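Thursday, 7:40 am. Bench 2, Joltoven rebuild, continued from the page with the coffee on it.

Kiln controller came back from the Plorkulley depot with a note saying "no fault found". The fault was still in it when I plugged it in, so at least nothing was lost in transit. Same behaviour as before: climbs nicely, gets to 166 degrees, decides it has done enough for one day and drops the relay.

Swapped the thermocouple for the spare from the Tostport order. No change. Swapped it back, having forgotten to label either, so one of them is now "the spare" by decree.

Resistance across the element is 19 ohms cold, which matches what Quinlan wrote inside the lid in pencil. Quinlan's handwriting also says "DO NOT" and then nothing further. I have been not doing it, whatever it is, all week.
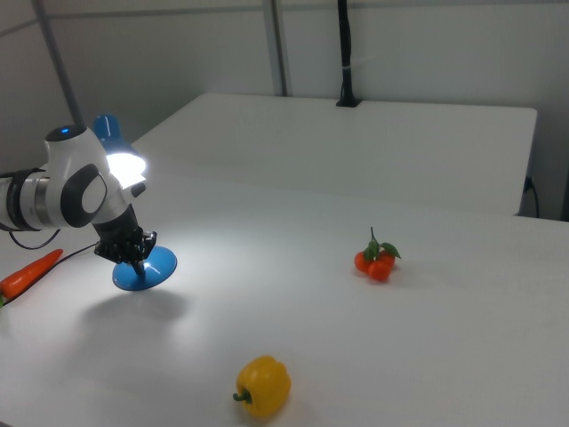 *Bench notes: Tamsin Pryor, with interruptions by Debashish Selvanayagam*

9:15. Debashish reckons the relay is fine and the terminal block behind it is cooked. He reckoned this in April as well, about a different kiln, and was right, so I took the back panel off. Ten screws, four different heads. Whoever last serviced this had a jar of odds and a free afternoon.

Terminal block is browned on the neutral side and the insulation has gone crisp for the first few centimetres. Cut back to clean copper, crimped new ends. The good crimper is missing again. Used the bad crimper, which does every joint twice, once wrong.

11:00. Test run, empty, door shut, vent open.

- Passed 166 without comment.
- Relay clicking normally.
- Smell of hot dust, then a smell of something more expensive. Turned out to be the masking tape label I'd left on the thermocouple lead.

Held it at 200 for 34 minutes and watched the readout wander by a degree either way. I can live with that. The glaze people will say they can't, then open the door halfway through to have a look.

To do:

- Proper ceramic terminal block. The one in there now is the plastic type and will go the same colour as its predecessor.
- Ask Tostport why their invoice lists "grommet, assorted (1)".
- Matching screws for the back panel.
- Find the crimper. D. says he hasn't got it. D.'s drawer doesn't close.

Full ramp tomorrow if the block turns up. Leave the isolator OFF and the tag on it, please, even if you only want to warm your lunch.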